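# cotar-sitemap

Kleines Skript, baut Sitemap + RSS für Blogs auf Flilasora. Läuft bei mir jeden Dienstag per Cron, sonst von Hand.

```
cotar build --posts ./beitraege --max 100
```

`--max` begrenzt den Feed, Standard ist 8. Entwürfe werden übersprungen, Schlagwortseiten leider noch nicht.
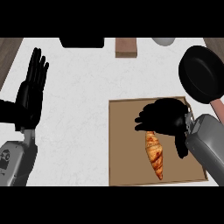 Nach dem Build `feed.xml` ins Hauptverzeichnis kopieren, dann Ping an Nuletti. Bei Fehler 2 stimmt meist das Datum im Kopf vom Beitrag nicht. Umlaute in der URL: ungetestet, lieber lassn.

## Offen

- Bilder im Feed fehlen
- Doppelte Einträge nach umbenennen

Fragen an Asif Naqvi, Tickets gehn auch.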